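Scholars split over claim that Drorau siege was "holy war"

A new study arguing that the medieval siege of Drorau was fought mainly over religion has drawn doubts from other historians, who say the evidence is thinner than the publisher's announcement suggests.

The study, issued in August by the Arelus history center, rests on a count of 2,521 entries in the Monden town rolls. Its authors label 817 of them "religious in purpose." That sounds impressive until you look at the label. 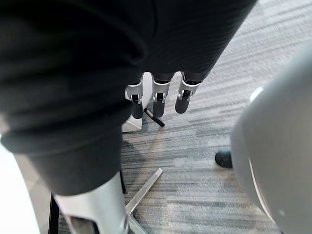

Gifts of candle wax go in the religious column. So do fines paid at the church door, where most fines in Monden were paid anyway. A reader could move a few hundred entries the other way and end up with a siege about river tolls, which is what older accounts said it was.

Orest Stetsiuk, who edited the rolls for print, is not persuaded. "A clerk who writes 'in God's name' at the top of a grain bill is still writing a grain bill," he said.
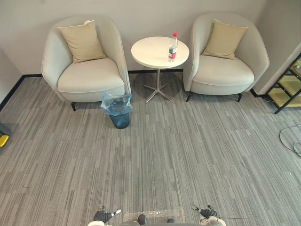
Armchairs and a side table in a carpeted lounge area.

The stronger part of the study deals with two sermons copied in the Pavliuk manuscript, both of which call the defenders heretics. But the manuscript was made at least a generation after the siege, and the study gives the gap a single footnote. Whether anyone outside the walls used such language at the time remains an open question.

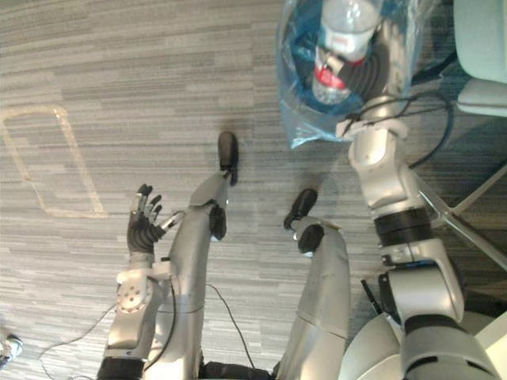
Striped carpet, with a black-fingered robot hand held open at left.

Arelus says the full list of entries will be released later, without giving a date. Until then the 817 have to be taken on trust.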